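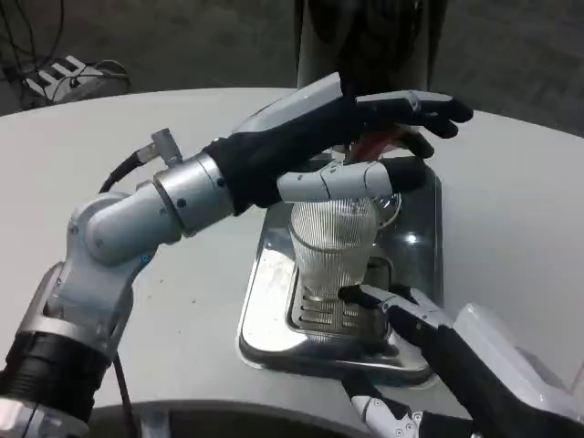
Teaching a two-handed cup task by remote control: second hand keeps bumping the cup

Posted in Teleoperation and Demonstration
Tags: two-arm, gloves, cups, recording

JarrahPartington

Hi all, long-time reader, first-time asker, and I'm hoping someone has been down this road before me because I'm starting to dream about cups.

I'm recording demonstrations on a two-armed setup with humanoid hands, driving both arms myself with a pair of tracked gloves. The cup stands on the grille of a metal drip tray set on a white table. The right hand comes in low and steadies it near the base, while the left hand comes over the top with a small red piece and lets it go into the cup. Then both hands back off. That's the whole job! A four-year-old could do it with one eye shut.

My trouble is the steadying hand. The cup is one of those clear ribbed plastic ones that weigh nothing, and when I bring the right fingers in close I can't feel when I've touched it. So one of two things happens. Either I stop short and the cup is free to skate about when the left thumb brushes the rim, or I go a smidge too far and shove it off the middle of the grille before the left hand even gets there. Then I have to chase it with the left hand, and I end up recording a lovely demonstration of me panicking.

Where I'm at so far:

I've recorded 106 demonstrations over a fortnight in May. I kept pretty much everything where the piece ended up in the cup, including the ones where I chased it.

I trained on those overnight with the stock settings in Virkuleo (that's the recording and training software our lab uses, for anyone who hasn't met it). The result does a sort of dithering thing over the cup. The left hand hovers there, thumb over the rim, and the right hand goes in and out, in and out, like it's testing bath water.

I've tried slowing my own hands down to half speed in the glove settings. It helped my nerves but the trained behaviour got even more hesitant, which I wasn't expecting.

I've also got the black fabric gloves on the robot's hands. They came with the place and everyone here likes them for grip, but I do wonder if they make the fingertips harder to judge in the headset, black on shiny metal and all that. The tray throws back a lot of light and the cup is see-through, so half the time I'm steering by the grille slots showing through the bottom of it.

So what I'd like to know is:

Should I be recording the two hands together at all, or teach the steadying hand first and then add the left?

Do I throw out the demonstrations where I chased the cup? It hurts to bin them, they took ages.

And has anyone found a decent way of judging contact with a light cup when there's no feel coming back through the gloves?

I can't swap to a heavier cup, before anyone says it. The cup's part of the job.

Cheers in advance,
Jarrah

3 replies, sorted by votes

Polák

I did a very similar thing last year with a bowl and a spoon, and I'll try to take your points in order, though I'm going to start with the dithering as I think it's the key to the rest.

Your robot is copying you faithfully. If you pause in the air for a second and a half while you work out where the cup is, and you do that in most of your recordings, then it has learned that hovering over a cup is a normal place to be. Nothing it can see changes while it hovers, so it has no good signal for when to stop hovering. Same with the right hand going in and out. I'd bet you anything that if you play back your recordings you'll find you do that little in-and-out yourself. I did. I was mortified.

Slowing everything to half speed makes it worse for the same reason. You get twice as many moments of nothing much happening. I'd go back to full speed and practise until the motion is boring. Do twenty or so runs with the recording turned off every morning before you keep a single one. Your hands settle down after a while, the way they do with parking.

On the two hands: record them together. I tried teaching mine separately and then joining them up, and the timing never matched. The steadying hand has to know that the other one is on its way. What I would do is give yourself a strict order and never change it. Right hand in, stop. Left hand over, stop very briefly. Release. Left hand out and up. Right hand out last. If you sometimes bring the left in first and sometimes the right, it'll try to do the average of both, and the average is a mess.

On judging contact, stop trying to touch the cup from the side with the flat of the fingers. Come in along the table with the fingers pointing at the base, nice and low, and aim for just above the grille. A light cup pushed low down slides a little but stays upright, and you can see it shift against the slots, which gives you a cue you can use. Pushed up near the rim, it tips. And let the right hand make a loose fence around the base. You don't need to pinch it. A gap of a few millimetres is fine if the fence is there when the cup wants to move.

As for the chasing ones, see below, I think I'm about to disagree with whoever answers next.

Comments on this reply

JarrahPartington: Just played back a dozen of mine. I do the in-and-out thing in nine of them. Mortified is the word. Going to try the fixed order tomorrow.

Polák: Welcome to the club! Watch your elbows too. If you lift the right elbow, the forearm swings in and takes your view of the cup with it.

Fletlow

Get rid of every chasing one. Bad data is bad data. I had 3136 recordings on a pouring job and it worked better when I cut it right down to the clean ones.

Also put some tape on the fingertips in a bright colour so you can see them. Also check your lighting.

Comments on this reply

Polák: I'd keep some of them, though. If Jarrah only ever shows it perfect runs, it'll have no idea what to do the first time the cup slides. I'd bin the ones with flailing and keep the ones where the cup moved a bit and was brought back calmly.

Fletlow: Fair enough if they're calm. Most people's aren't.

JarrahPartington: Mine are not calm, haha. What tape do you use? I'm worried about it peeling off on the fabric.

Fletlow: Whatever's in the drawer. It does peel.

Cultska: Be careful with tape if the cameras see the fingers during training. Put it on for good or leave it off. I had a set where half the recordings had green fingertips and half didn't, and I wouldn't wish it on anyone.

Cultska

Adding to what Polák said, as I mostly agree, but there's a bit missing about where the cup starts.

Is your cup always in the middle of the grille? If it is, you're teaching it one spot, and the moment somebody sets it down a thumb's width to the left you'll be back here asking why it misses. I'd get the fixed order working first with the cup in the middle (you need a win, by the sounds of it) and after that start moving it. A little left, a little right, near the front of the grille, near the back. I keep a scrap of paper with a grid on it next to me and tick off the spots as I go, otherwise I favour the easy ones without noticing.

For the shiny tray, I'd try shifting the light before anything else. Hang a bit of white cloth in front of your brightest lamp, or bounce it off a wall. You still want some difference between the cup and the metal, so don't go so dim that the ribs vanish. The ribs are handy. When the cup turns, you can see them turn. Wipe the tray as well, smudges catch the light and they drift about from day to day.

And about having no feel in the gloves: I use sound. Our headset passes through the room noise and I can hear a plastic cup scrape on metal long before I can see that it's moved. If yours plays music or mutes the room, turn that off. The robot can't hear it, obviously, so it's only for you, but it makes your own hands a lot steadier and that does end up in the recordings.

Last thing, the left hand. Watch the thumb. With a small piece held up under the fingers, the thumb wants to lie right across the mouth of the cup, and then when you open your hand the thumb is the bit that sweeps sideways and clips the rim. Try going in a finger's width higher than feels right and opening the thumb away from you. My first lot of recordings had me clipping the rim over and over and blaming the other hand for it.

Comments on this reply

JarrahPartington: Ohhh. I've been blaming the right hand for a fortnight and I reckon a good half of this is the left thumb. I'm going to look at the playback again with that in mind.

Cultska: Play it back from the side camera if you've got one. From the head view you can't tell the height at all.

JarrahPartington: Quick update for anyone who lands on this page later. I started fresh with the fixed order, full speed, left hand higher, and a sheet over the lamp. It's only 2 sessions so far and I've had to redo plenty, but the hovering has nearly gone. The right hand still gives the cup a nudge on the way out, so if anybody has a trick for letting go of something you can't feel, I'm listening.

Polák: Open first, count one, then pull straight back along the way you came in. Don't lift.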